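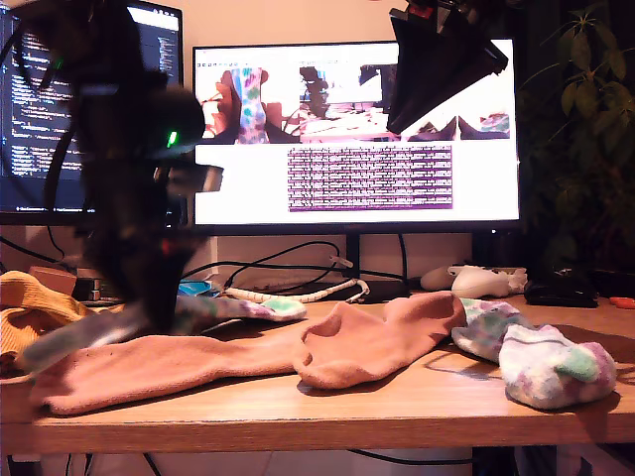 Seit Jahren lese ich, dass der Roboter bald unseren Haushalt übernimmt. Ich glaube es noch nicht. Bei Prekasska habe ich im Dezember zwei Arme gesehen, die Socken sortieren sollten. Für ein Paar brauchten sie 147 Sekunden, und ein Paar waren es nur mit gutem Willen. Eine Socke ist weich und liegt jedes Mal anders, das ist für die Maschine sehr schwer. Meine Kinder können es seit der Vorschule. Trotzdem bin ich nicht dagegen. Ich würde 900 Euro zahlen, aber erst für den fertigen Wäschekorb.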